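Projects > Bokberg Cabinet > README

Print this page | E-mail this page

# Bokberg Cabinet

Last touched 15 Mar 2023

Hi! These are my running notes on the long low cabinet in the Sulham room, the one I still call the Bokberg because that's what I typed the first time and now every folder is named after it. The notes cover the cabinet and what goes in it. The carpet, the walls and the coat hooks have their own README over in Vasia.

## What goes where

The middle compartment is the one I care about. It has a single shelf, and the blue things live up there, 2 of them, side by side. Under the shelf stays clear. I keep getting tempted to park stuff down there (it's right at floor level, so easy!) and then I can't find the space when I need it.

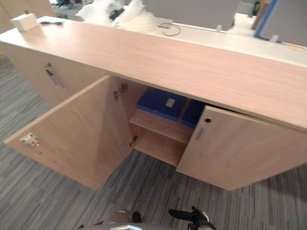
*Middle compartment, blue pair on the shelf, nothing stored underneath.*

## Doors

Open the left door first, then the right. I like both of them well out of the way before I reach in – it's a low cabinet and you're bending over it anyway, so a half-open door gets you right in the shin.

The hinges are the concealed metal kind, upper and lower. I check the screws every September and leave them alone the rest of the year. If a door starts to droop, do the upper hinge first and go a tiny bit at a time. I once went at the lower one for 20 minutes and made everything worse.

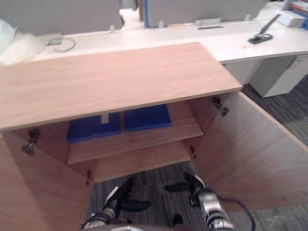 *Doors open, hinges in view, blue pair still up on the shelf.*

## File names

Older notes say "Guerra" where newer ones say "Bokberg". Same cabinet, I just changed my mind at version 6. Version 7 is the current one and uses Bokberg all the way through.

## Still to do

- Measure the shelf height properly
- Move the door notes out of the Guerra folder
- Pick one word for the blue things and stick to it

Print this page | E-mail this page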